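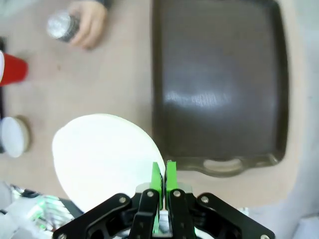
Fig. 2. Baking tray and round plate side by side on the table.

4. Setting out the tray and plate

Set out everything before you turn the oven on. The Dremanton tray is the dark rectangular one with rounded corners and a handle cutout in the rim. You can use any large, plain dinner plate with it.

Before first use

1. Peel off the paper label and any glue left under it.
2. Wash the tray in warm water with dish soap and a soft sponge. Rinse it and dry it with a towel.
3. Heat the empty tray in the oven for 30 minutes. A faint smell is normal the first time. Open a window if it bothers you.
4. Let the tray cool in the oven with the door open.

Each time you bake

1. Clear a flat space on the table. Wipe up crumbs and grit, which can scratch the underside of the tray.
2. Put the tray down with a handle cutout toward you.
3. Put the plate next to the tray, on the side of the hand you serve with. They can sit close together, but the plate should not rest on the rim.
4. Lay the food in the tray in a single layer. Keep it clear of the raised rim so juices stay inside.
5. Move the plate out of the way before you bring the hot tray back to the table, and put down a trivet or a folded dry towel.
6. Wait a few minutes, then lift the food onto the plate with a wooden or silicone turner.

CAUTION: The handle cutout gets as hot as the rest of the tray. Use dry oven mitts on both hands – a damp mitt lets the heat through.

CAUTION: Do not run cold water into a hot tray. The metal can warp.

Note: Do not cut food in the tray. Knife marks in the coating are not covered by the Nuvard warranty.

Note: Pale streaks on the inside are often just light on the glossy surface. If a mark stays when you tilt the tray, wash it again and see section 6, Stains and Baked-on Food.

Replacement trays are sold under part number 102. Allow 30 days for delivery.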